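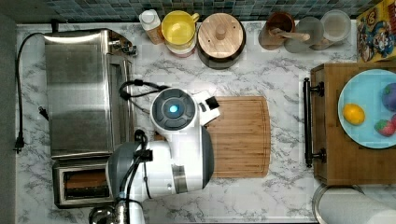
Encimera de mármol blanco veteado con la tabla de cortar a mano.

Inicio | Recetas | Huerto | Boletín | Contacto

El limón en conserva, paso a paso

En marzo se acaban los limones buenos del huerto de Bedby y toca guardarlos. La receta que seguimos en el boletín es la de siempre: limones, sal gorda y paciencia. Para un bote de litro hacen falta 8 limones medianos, sin encerar, y 4 cucharadas de sal bien colmadas. Si los limones son de tienda, hay que cepillarlos con agua templada y secarlos del todo.

Se cortan en cruz desde la punta sin llegar a la base, de manera que los cuartos queden unidos. Se rellena el corte con sal, se meten en el bote y se aprietan con una cuchara de madera hasta que suelten jugo. Lo que falte para cubrirlos se completa con zumo de otros limones, nunca con agua. 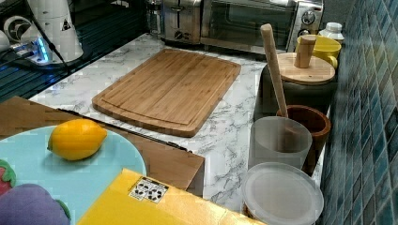
El bote se cierra y se deja en un armario oscuro durante 40 días. La primera semana conviene darle la vuelta cada mañana para repartir la sal. A veces aparece una película blanca en la superficie; se retira con una cuchara limpia y se añade un poco más de zumo. Si huele a podrido o sale moho de color, se tira todo.

En la cocina se usa sobre todo la piel, enjuagada y picada fina. Va bien con garbanzos, con pescado al horno y con pollo guisado con aceitunas. Un cuarto de limón basta para una cazuela de cuatro personas —la sal del guiso se pone al final, después de probar—. El líquido del bote tampoco se tira: una cucharadita arregla una vinagreta.

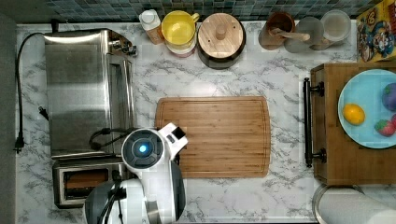
El horno de sobremesa, en el lado izquierdo de la encimera.

Los botes de cierre hermético se pueden encargar en Kettani hasta fin de mes. Quedan de litro y de medio litro. La sal gorda llega en sacos de 2 kilos y se recoge en el local de Kolta, por la tarde, a partir de las cinco.

Comentarios (3)

huerta_alta: ¿Se puede hacer con lima? Tengo el árbol cargado.

mcarmen: Con lima lo hice el año pasado y la piel quedó más amarga. Para pescado me gustó.

pepe57: Yo le pongo una hoja de laurel y unos granos de pimienta. En la nevera me aguanta un año.

Boletín Kalleo | Contacto | © Kalleo, todos los derechos reservados | Volver arriba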